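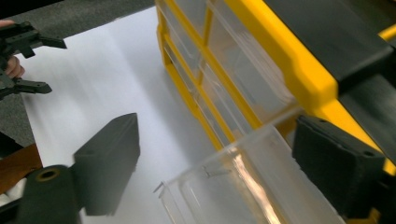 A small parts organizer with clear drawers, one of them pulled out. A sheet spread over the carpet makes dropped screws easier to spot.

Sorting Screws, Nails and Other Small Hardware

Start by emptying everything into one place. Coffee cans, jam jars, the kitchen drawer, the bottom of the toolbox. Spread an old bed sheet on the floor first, and when you finish, gather the corners and pour what's left back into a can.

Throw out rusted screws, bent nails and anything with a stripped head. Wall anchors that have been used once can go too.

Sort by type before you sort by size. Wood screws, machine screws, nails, washers and picture hangers each get a pile. Most households can stop there. If you have more than 30 of one kind, split them by length.

Label the drawers on the front with masking tape and a fine marker. Paper labels under clear tape look nicer but are a nuisance to change. For odd sizes, tape one screw to the label.

Do not fill a drawer to the top. Leave the last half inch empty or it will catch when you close it. Heavy items such as lag bolts belong in the bottom row -- or in a lidded tin, if you have a lot of them.

Furniture hardware is its own problem. Put leftover bolts and hex keys in a zip bag, write the name of the piece on it, and tape the bag to the underside of the furniture.

Keep one drawer for strays. Empty it every March.

Reader tip: "I keep a strip magnet along the edge of the bench for the screws I've just taken out. I line them up in the order they came out, left to right." -- Deepika Palaniappan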